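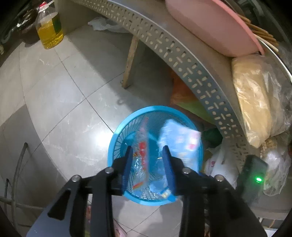

How often should you do a home fire and electrical walkthrough? Twice a year works for me, once in February when the space heater has been running nonstop, and once when the AC comes out of the closet.

I started keeping this list after we moved into the Rätsep building, and my downstairs neighbor Rasha Chidiac has been bugging me to type it up ever since. So here it is, Rasha! Comments are mine, from the latest round.

## Alarms and extinguisher

- [x] **Smoke alarm, hallway.** Pressed the button, loud as ever, scared myself.
- [x] **Smoke alarm, bedroom.** Fine. Wiped the dust off with a dry cloth.
- [ ] **Carbon monoxide alarm.** The date on the back says it's due for replacement. Ordered a new one, leaving this box open until it's on the wall.
- [x] **Extinguisher by the kitchen door.** Needle in the green, pin in place. I did move the broom that was hanging in front of it (my fault).

## Outlets and cords

- [x] **Cover plates.** Put my palm on each one, none felt warm.
- [ ] **Cord behind the couch.** It was pinched under a leg and the outside is flattened. Tossing it. I don't tape cords anymore, I did that for years and I'm done with it.
- [x] **Power strips.** One per outlet, no strip plugged into another strip. The one under the desk is the Gresum with the on/off light, and I still like it.
- [x] **Space heater.** 1,500 watts is common but check the label on yours, because our old Skornier goes lower and has a 600 setting that I use most nights. Straight into the wall, always! Three feet of clear floor all the way around it.
- [x] **Test button on the bathroom outlet.** Clicked off, clicked back on.

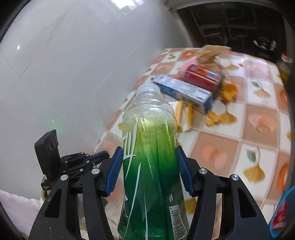 The kitchen is where I get lazy, so I make myself do it last and slowly, with the lights all the way up.

## Kitchen

- [x] **Stove top.** No towels, no mail, no oven mitts parked on the back burner.
- [ ] **Range hood filter.** Greasy. It's soaking in the sink as I write this, and I'll check the box when it's dry and back in.
- [x] **Toaster.** Crumb tray emptied. Wow, so many crumbs.
- [x] **Behind the fridge.** Pulled it out, vacuumed, looked over the plug. The cord isn't kinked. Found a fork.
- [x] **Kettle.** The Rileo pulls 2,000 watts if I'm reading the sticker right (it came with us from overseas, so it lives on its own converter and I've started wondering if it should retire). Base clean, lid shuts off the way it should.

## Getting out

- [x] **Front door.** Opens all the way with the shoe rack where it is now.
- [ ] **Bedroom window.** Sticks! I got it open on the second shove, but I want it to open on the first. Asked the building office for somebody to look at the track.
- [x] **Flashlight.** By the bed, fresh batteries.
- [x] **Meeting spot.** Still the mailbox across the street.

Left to do: the CO alarm, the couch cord, the hood filter, the window. I set aside 200 dollars for all of it and the alarm is the only big piece. Rasha, if you want to borrow the step stool for yours, it's outside my door.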